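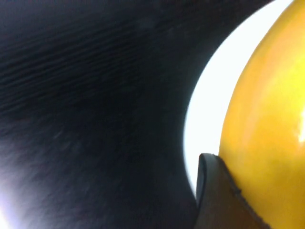 Quarterly Fire and Egress Walk-Through
Durenmont Building, floors 1 to 3 and basement
Date of inspection: 2/8/22
Previous inspection: October
Form revision 8

Mark each line OK, FIX, or N/A. Comments go under the line they belong to. Anything marked FIX stays on the sheet until it has been rechecked.

EXITS AND STAIRS

1. Exit doors open fully from inside without a key — OK
2. Exit doors close and latch by themselves — FIX
North stair door on floor 2 stops short of the latch. Closer arm is loose at the bracket. Tightened by hand, still slow. Needs a new closer.
3. Stair treads and nosings secure — OK
4. Handrails tight at every bracket — FIX
Basement stair, third bracket from the bottom. Screw is stripped. Use a longer one, not filler.
5. Nothing stored in stairwells — FIX
Two folded tables under the south stair. Same tables as last time. Moved to the Apaza storage room during the walk.
6. Exterior landing clear of ice and snow — OK
Salt bin is low.

EXIT SIGNS AND EMERGENCY LIGHTS

7. All exit signs lit — OK
8. Emergency lights come on with the test button — FIX
Unit outside the floor 3 restrooms did not come on. Battery shows the older date sticker. Replace battery first, then the unit if that does not do it.
9. Full-length battery test done this year — N/A
Due at the next inspection.

EXTINGUISHERS

10. One within 70 feet of any point on the floor — OK
Measured along the walking path. The new partition on floor 3 makes the walk longer but it still passes.
11. Needle in the green — OK
12. Pin and seal in place — FIX
Seal missing on the break room extinguisher. Pin is there. Gauge reads full. Swapped with the spare.
13. Tag initialed each month — FIX
January is blank on every tag in the basement. Do not go back and fill it in.

ALARM AND SPRINKLERS

14. Panel shows normal, no trouble light — OK
15. Pull stations visible and reachable — OK
The coat rack by the Dendari entrance is close. It can stay where it is but should not move any farther left.
16. Clear space below sprinkler heads — FIX
Boxes on the top shelf of the Stoltisis file room are too high. Tenant was told and will take down the top row.
17. Sprinkler valves open and locked — OK
18. Spare heads and wrench in the cabinet — OK

ELECTRICAL AND HEAT

19. Clear space in front of panels — OK
20. No extension cords used as permanent wiring — FIX
One cord runs behind the copier on floor 1. Needs an outlet. Quote from the electrician is $268.
21. No space heaters under desks — OK
22. Boiler room free of paper, paint, and rags — OK
Floor swept. Door sign is faded and hard to read — order with the stair signs.

OPEN COSTS

Door closer, emergency light, outlet, and signs together come to $1,577. The outlet can be done the same day as the light.

RECHECK

Lines 2, 4, and 8 before the end of the month. Line 16 can be looked at any time during business hours, call ahead. Keep one copy of this sheet in the panel cabinet and one in the office binder.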